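GERKACH, Tue 18 March -- The Annan Heritage Council has asked the regional government to extend legal protection to six burial sites near the Kurkon border crossing, its press office said.
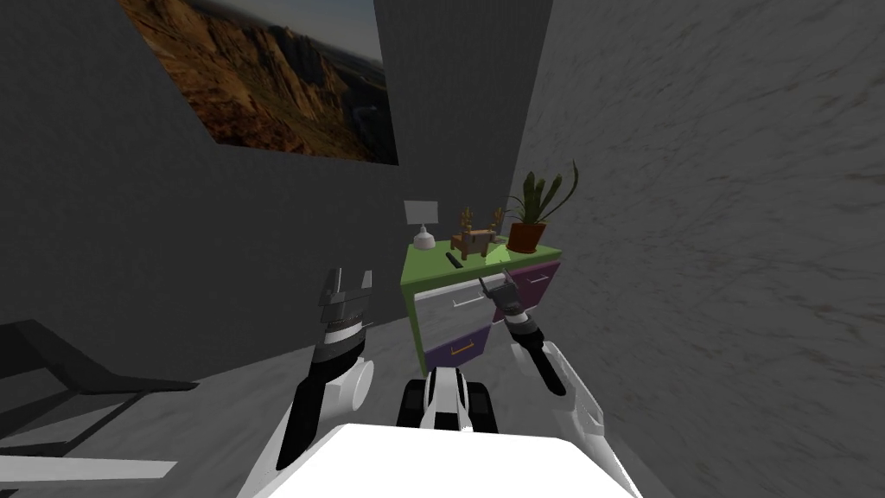
A landscape picture on a dark gray wall.

The request follows talks held in February between the Council and officials from Mikix. Both sides agreed to share survey records and to meet again within 13 weeks. 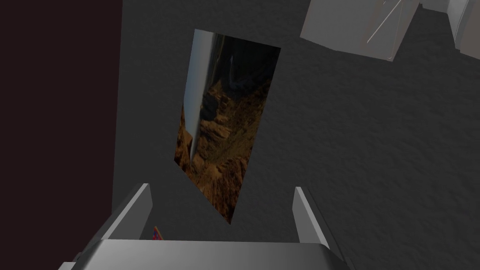 A landscape print on a gray surface

"These sites belong to the history of both communities, and their care should be a joint duty," Council chair Delali Amegashie said in a statement.

Four of the sites are already listed at the local level -- a status that does not bar construction nearby. The government is expected to reply in around five weeks.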